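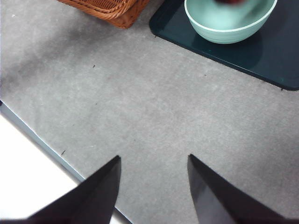
To: Members of the Kelemen Wildlife Records list
Date: February 16, 2020
Subject: Re: Lynx records from the Prurkurari valley

Dear members,

Thank you for the comments received on the winter track survey. The coordinating office has now reviewed the message quoted here and would like to set out its position.

> Our group walked both transects at Jotatel after the last snowfall.
> We logged 56 track lines that we consider to be lynx. Two of them
> run close to the sheep pasture. Should these go in the main table,
> or be held until someone else has checked the measurements?
> Kinga Katona

All 56 track lines should be entered in the main table, marked "unconfirmed." The species column may be filled in as Eurasian lynx, provided that stride length and print width are both given. A round print without claw marks is not enough by itself - wildcat and large domestic cats are present at the lower end of the valley.

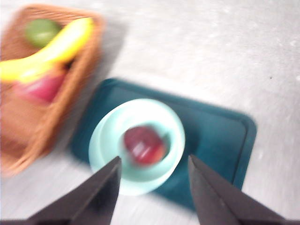

The two lines near the pasture should also be reported to the district office on the separate livestock form. Please do not post their exact location to this list. Records within the Grasusum reserve follow the same rule and are shown only by grid square.

Members are reminded that the database now holds 577 cat records, many of them without an observer's name. Records that remain incomplete at the end of March will be left out of the annual map. They will stay in the archive and can be restored once the missing details are supplied.

Corrections should be sent to the records address and not to individual members.

Sincerely,
Records Office
Kelemen Wildlife Records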